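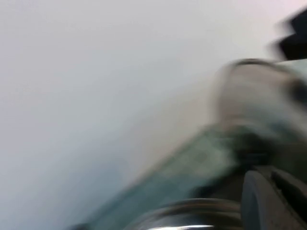

Trostby Tabletop: read me first

Hi! I put this folder together over one long November, mostly at my own table, and I finally got tired of explaining it in emails. So, notes.

What you get: 70 short sessions of me doing ordinary table stuff, which means setting things out, shuffling them over to make room, and putting them away again (badly, some evenings). Each session has its own folder with the stills and a little text file called notes.txt.

The sessions are split into 4 groups: setting out, clearing, stacking and wiping down. Wiping down is the smallest by far, sorry!

Things I'd want to know if I were you:

Blurry stills are left in. If you only want sharp ones, you'll have to filter them yourself.

Sessions 2 and 5 have no notes. I lost them when I moved everything off the old drive.

Folder names come from my first list, the Jarker list, so a few are spelled oddly. Please don't rename them, the index breaks.

Use it for whatever you like, just mention Trostby Tabletop somewhere. Fixes are very welcome, especially typos in the notes.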